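Skovum: a list of small household things and where they get put

README, last touched 1 August 2018

Hello, and thanks for opening the file marked README before the one marked LIST, which puts you ahead of my brother. I'm Elsa Hirvonen and I look after Skovum, a plain list of the bits and bobs that drift about a home and end up on whatever flat surface is nearest. Soft toys, mostly, plus bowls, cloths and the odd thing still in its wrapper. If you've ever cleared a table after small children have been at it, you already know the subject better than I can explain it.

I started the list in March, when I was trying to write down how we tidy the playroom table so that somebody other than me could do it. I got as far as "put the toys with the toys" and then had a long argument with Kauko (that's my brother, Kauko Hirvonen, you'll meet him again further down) over whether a washable cuddly fish is a toy or a bath thing. We still don't agree. It's down as a toy. I keep the list, so there.

What's in the folder

LIST is the main file, one line per thing. WORDS is the file that says what I mean by "bowl", "cloth" and so on. HOMES says where each sort of thing goes at the end of the day. OLD is a folder of earlier versions that I can't bring myself to throw out, and you can ignore it completely.

The list has 34 kinds of thing in it at the moment. It was longer, but I'd split the teddies up by colour and it got silly very quickly, so all teddies are teddies now and the colour goes in its own column.

How a line is written

Every line goes: name, sort, colour, feel, home, notes. A line for a teddy looks like this:

teddy bear; soft toy; tan-brown; plush; toy basket; sits up badly, lean it on something

And one for a cloth:

cloth; linen; light blue; soft; drawer or wash; see the bit on cloths

I've used semicolons and not commas, as I can't write a note without a comma in it and the first version broke into pieces when Kauko opened it. Please keep the semicolons. If you need one inside a note, well, find a different way to say it!

Colours

I write down the colour I'd say out loud to someone across the room. Pink-red is allowed. Tan-brown is allowed. "Dusky rose" is not, and neither is anything off a paint chart. Where a thing has several colours I put them all in, lightest word first if I can be bothered, and I add "stripes" or "spots" in the notes. Pastel things were a pain. I wrote "pale" for a while, then "pastel", and I think I've changed them all over to "pastel" but I wouldn't swear to it.

The sorts

Soft toys. Anything stuffed that you could safely drop on a sleeping person. Dogs and bears are the bulk of it. I don't separate dogs by breed (please don't ask me to, I can't tell) and a bear is a bear whether it's big or small. Egg shapes and other odd shapes go in here too, as long as they're plush. They used to be under "other", where I could never find them.

Bowls. Round, open at the top, wide enough to get your hand in. The playroom bowls are the ones for snacks or for sorting little bits into, and they do get used as hats. A bowl's home is the kitchen shelf unless it has something in it, in which case deal with the something first. Cups are a separate sort. I've been asked about deep bowls with handles and my answer is that I'd like to see one before I decide.

Cloths. The trouble with cloths is that they hardly ever look the same twice. Folded, they're easy. Crumpled up in a heap they could be a flannel, a tea towel, a doll's blanket or somebody's vest, and you have to pick the thing up to find out. I put "cloth" unless I've had it in my hand and know better. If it's dirty it goes in the wash and if it's clean it gets folded and goes in the drawer, and if you can't tell, it's dirty.

Things in wrappers. A toy in a clear bag is listed as the toy, with "bagged" in the notes. I went back and forth over this. The bag is a separate thing when you're tidying, as it has to come off and go somewhere else, but while it's on, I count them together. Clear bags catch the light something awful, so if you're matching lines up with photos take your time over those. And don't leave loose bags where little ones can get them, obviously.

Everything else. There are pencils in here, a wooden spoon, a shoehorn. It's a short section and I'm not proud of it.

The order we tidy in

People have asked me for this more than they've asked for the list itself, so it's copied out of HOMES.

Bowls go first. Lift by the rim, check inside, tip out whatever's in there, carry it to the kitchen. A bowl in the middle of the table is always in the way of everything else.

Then the soft toys, one at a time or by the armful, I don't mind. Basket by the window. The long-legged dogs go in last or their legs hang over the side and get pulled.

Cloths after that. Shake them out over the table, not over the carpet. I have found a great many raisins this way.

Wipe down. Done. It takes me 20 minutes if I'm left alone and a good deal longer with help.

Names you may bump into

Mokum is the old name for this list. Some lines in OLD still say Mokum at the top and they're all out of date. Tistico is the shared folder where the photos live, and if you can't get into it, tell Kauko, as he holds the password. Dudek is the basket. I don't know why the basket has a name. It came with one written on the underside and the children took it up, so "goes in Dudek" in the notes just means "goes in the toy basket". 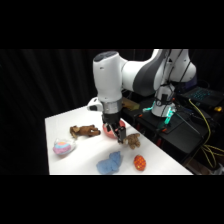 Skovum Home and Playroom Group

Brown dog on its side by the pink-red bowl, little tan-brown bear slumped on the other side of it, blue cloth in a heap towards the front. The striped egg over on the left has its bag on, so it's down as "soft toy, pink, light blue and yellow, stripes, bagged". I'd start with the bowl, as per the order, and then the dog and the bear can go together. The cloth I've put down as "cloth" and nothing fancier.

If you write up a table of your own, do it in that sort of way. Say what the thing is, say what it's next to, and stop. One early write-up came in with a whole paragraph on a rabbit's expression, and lovely as it was, it didn't fit in the column.

Known problems

The feel column is patchy. I've put "plush" for nearly every soft toy and some of them are more of a velvet, or a knit.

Homes are our homes. Your bowls may live in a cupboard. Change HOMES to suit yourself and leave LIST alone, and then you can still take my updates without losing anything.

Notes are cut short if they go over the width of the page when printed. Kauko says this is a setting. He has been saying so since March.

There are 3 lines with no home at all. They're marked "ask". One is the shoehorn.

Adding to it

Send me a line, with semicolons, and a word or two on where you came across the thing. I'll put it in when I next sit down with it, usually with a cup of tea and usually in the evening. If I've already got one like it I'll fold yours in and let you know. You're welcome to copy the list, print it, stick it on the playroom door or change it to bits. I'd only ask that you keep the name Skovum on it somewhere, and that if you settle the business of the fish, you write to me first and not to my brother.

Elsa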